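Luvitz Oval Basin, Dark Gray

Home / Kitchen and Utility / Basins and Tubs

The Luvitz Oval Basin is a wide, low basin for hand washing, soaking, rinsing vegetables and carrying things from one room to another. It is the shallow model in the Luvitz range. If you need depth for mop water or bulky laundry, look at the Luvitz Deep Tub instead.

Details

Shape: oval, shallow
Color: dark gray
Finish: smooth inside and out
Handles: none, lift by the rim
Maximum water temperature: 60 °C
Sold: singly or in a set of 3
Guarantee: 2 years

About this basin

The oval shape came out of a complaint. Our old round basin was too wide for many kitchen counters and too narrow for a roasting tray. Gisela Cisternas redrew it at the Sakport workshop as a longer, lower form that sits along the counter, and the round version was dropped from the range in December.

The wall curves in toward the base, so basins nest inside each other for storage. Dry them before stacking. Two wet basins pushed together can hold by suction, and the way to free them is to run warm water over the outer one and twist.

The rim is plain and has no pouring lip. To empty the basin, tip it over one of the narrow ends. Water runs off more evenly there than along the side.

Use and care

Wash with dish soap and a soft cloth. Scouring pads will dull the surface. Limescale shows more on dark gray than on our lighter colors, and a rinse with white vinegar will take it off. Leave the vinegar for a few minutes, wipe and rinse again.

Do not put the basin on a stove, in an oven or in a microwave. Do not use it with bleach or drain cleaner. It can go on the lower rack of a dishwasher if it fits, though in most machines it takes up the whole rack.

A full basin is heavy and flexes slightly when lifted. Fill it where you plan to use it, or carry it half full.

Delivery and returns

Orders placed before 2 p.m. leave the Grimshaw warehouse the same day. Single basins ship in a flat carton, and sets ship nested with paper between them. Unused basins can be returned in their original packaging, and return postage is paid by the buyer unless the item arrived damaged.

Orders of 6 or more go through our trade desk. Write to Davina Cairns with the quantity and a delivery address.

Customer comments

"Bought it for soaking beans and lentils and now it mostly gets used for salad. Good size. I would have liked a handle." Orathai Paisan

"The color is darker than I expected from the website but I don't mind it. It fits under the bottom shelf in the pantry, where the old one never did." Hatem Ait Brahim

"One of my set arrived with a scratch on the base. They sent another without any fuss." Olaia Escobar

Goes with

Brurkis drying mat, long
Luvitz Deep Tub
Luvitz colander insert (fits the oval basin only)

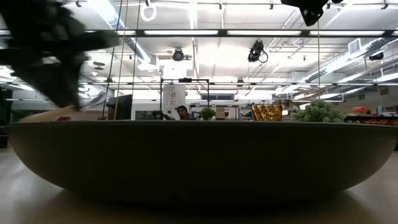 Oval basin in dark gray, side view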